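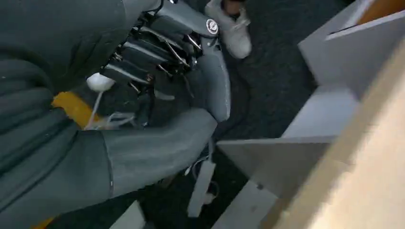
*Robot hand and ribbed arm sleeve at the Covum workshop in Tollomham.*

**Covum opens sleeve and hand service for robot arms**

TOLLOMHAM, September – Covum has started a fixed-price service for the fabric sleeves and hands of robot arms. Until now, customers had to send the complete arm to us and wait for its return.

In the new service, a technician removes the sleeve, checks the rods and pins of the hand, and looks for worn cables. Every hand is then opened and closed 486 times before it goes back to work. The price is £159 per hand, and the work is finished within seven working days.

"Dust goes under the sleeve and stays there," said Manikandan Chettiar, head of service at Covum. "We ask our customers to clean the sleeve every month, but many of them forget it."

The service was tested on 56 arms at our partner Foven.

Bookings are taken by Covum Sales in Tollomham.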